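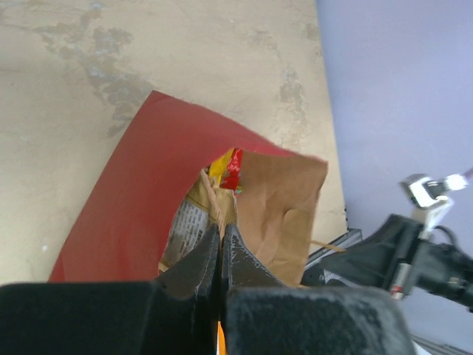
Uvoswood Residents Forum - Courts and Public Safety
Thread: Evidence retention at the county courthouse

F_Vidal (moderator)
Members are reminded that the comment period on the evidence retention rule closes in January. Under the draft, property held in a closed misdemeanor case would be kept for 2 years and then destroyed. The rule applies to ordinary items as well as valuable ones, and something as plain as a red paper bag with a brown kraft interior would need its own log entry. Please keep replies to the text of the draft.

hundska_rd
I support the rule. The property room holds more than 4000 items, according to the notice, and storage is paid for by taxpayers.

Isteo
I must disagree with the previous member. A defendant may seek review after 3 years in certain cases. Destroying property before that date would leave the court with nothing to examine.

hundska_rd
Section 4 allows either side to request an extension. The request is one page long.

Isteo
It does, provided that the person receives notice. Many have moved by then, and the draft requires only a letter to the last known address.

butt_lane_resident
Does the rule cover traffic cases? My neighbor's file, no. 1126, was closed last spring and his dash camera has not been returned.

F_Vidal (moderator)
Traffic cases are covered under Section 2 - owners may claim property at the clerk's window with photo identification. Fulgencio Vidal, for the moderators

Isteo
I will submit a written comment asking for certified mail.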